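House rules for the two-arm bench

I rewrote our bench rules last month and a couple of people at Brornska asked for a copy, so I'm putting them up. They cover the small tabletop arms only. The big cell in the back at Ostomwood has a fence and its own paperwork.

The old sheet had 29 rules. Aba Adjei went through it with me and we struck everything that the software already enforces, plus a few that referred to a controller we sold. We ended up with 17. I won't list them all, but these are the ones people argue about.

One person runs the arms at a time. If you hand over, you say so out loud and the other person says it back. We had 3 cases last winter where two people each thought the other one was driving.

Status lights are not permission. Green tells you the joint is powered and isn't reporting a fault. It doesn't tell you the arm is going to stay where it is. Hands stay off the table until the operator has called a stop.

Arms can share a bin, but they take turns. The one going in waits until the other is clear of the rim. Bonsu, our scheduler, will allow closer passes than that and I've turned them off. We lose a little time on each cycle and I can live with it.

Cables get checked at the start of a shift, with the arm moved slowly through its full reach. Look for slack that could catch on a bin or a handle. If a loop has to be redone, redo it before you run anything, and write it in the log.

Bins go back in the same place after every reset. Loose parts go in a bin or off the table. I used to let people leave a spare marker or a hex key by the rail and then we'd spend an afternoon chasing a bad grasp.

Speed stays at the teaching limit for any new task until it has gone through a full session without a stop. Aba wanted a fixed number of runs here. We may still do that.

I keep the sheet taped up by the door. Comments are open if your shop does the handover differently.

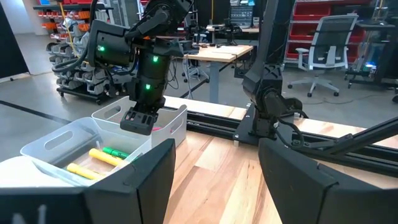 Simham, June - Markers in the near bin, gripper open over the far one. The bin rule applies to this kind of task more than any other we do.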